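**March 2023, Friday**

Second attempt at the damp reading in the back bedroom. Meter gave 11 on the skirting side and a little higher by the chimney breast. The Forkton surveyor's sheet calls anything under 16 dry for timber, so the boards can stay. Plaster is another matter. The lime coat put on in August has cured evenly except for a strip under the window, where it still powders under a thumbnail.

Cleared the table after lunch and got as far as opening one box.

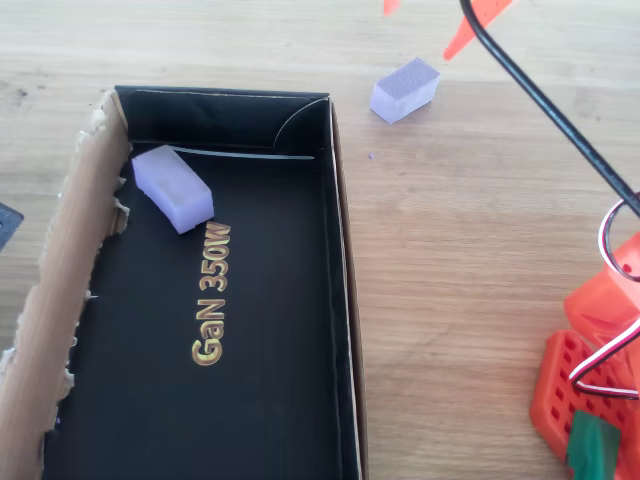
*Box on the table, Friday.*

Spent the afternoon on the ventilation sums. The room has one airbrick, and the outer face is half blocked with old paint. Free area is therefore well below what the Aasen leaflet asks for. Options are to rake out the existing brick or cut a second one low on the north wall. Raking out is the cheaper job and can be done from the ladder. A second brick means going through stone, with over 100 mm of rubble fill behind it, and the fill in this house does not stay where it is put.

Wrote both up and posted them on the Kullthorpe old houses board with the wall section and the meter readings. Rain from four o'clock, wind westerly. Gutter joint above the porch dripping again – needs resealing before anything inside is painted.

Checked the Ekska heater on its timer. It runs 2 hours in the morning at 2000 watts, too much heat in too short a time for new lime. Reset to the lower setting, morning and evening.
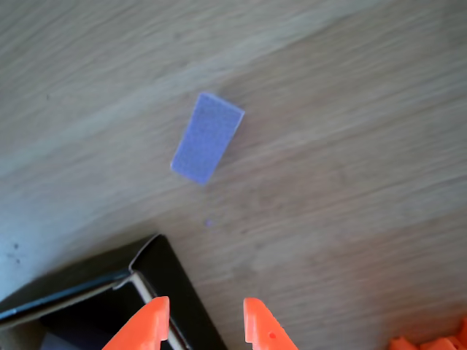 One reply on the board by nine, from someone in a similar terrace, saying that the airbrick should be raked out first and left for a full winter before any cutting, and that the soft strip under the window was more likely a failed sill drip than poor air. Had not looked at the sill. The groove on the underside may well be filled with paint, same as the brick.

Tomorrow: sill, with torch and mirror. Buy sealant for the gutter. Leave the plaster alone.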